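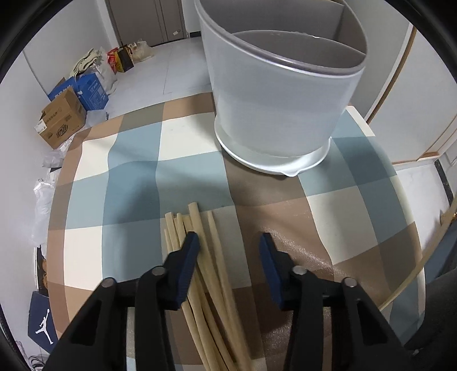

Can machines do the chores yet?

Mar 20, 2020

I get asked this a lot, mostly by people who hate ironing. My answer is still no, with a few exceptions that have been around for years and that we no longer call robots. The washing machine is one. The dishwasher is another, though it can't load itself.

What holds things up is soft stuff. A box or a mug keeps its shape when you take hold of it. Rubber tubing, cables, carrier bags and socks don't. Pick one tube out of a bundle and two more come with it, or it bends the wrong way and slides off. A person sorts this out without looking. A machine with two fingers has to work out which strand is on top, where it goes, and how hard to squeeze.

I spent a day in October at Kenora, a small firm that packs hose and tube kits. They had a trial arm from Devex on one bench. It was good at cartons and managed 200 in the time I was there, with 15 put aside for a person to redo. On the tubing it was much slower. The packers at the next bench did 400 bundles in the same shift and had time to talk to me as well.

At home it is harder again. The table is a different table every day, there are bags on the floor, and the light changes. Cekero says its kitchen model will clear a table by itself. I have watched the demo and the table had three plates on it.

I would pay for something that could put a pile of mixed shopping away – even slowly, overnight. I don't expect to be offered one soon. The floor vacuum is fine, as long as I pick up the cables first.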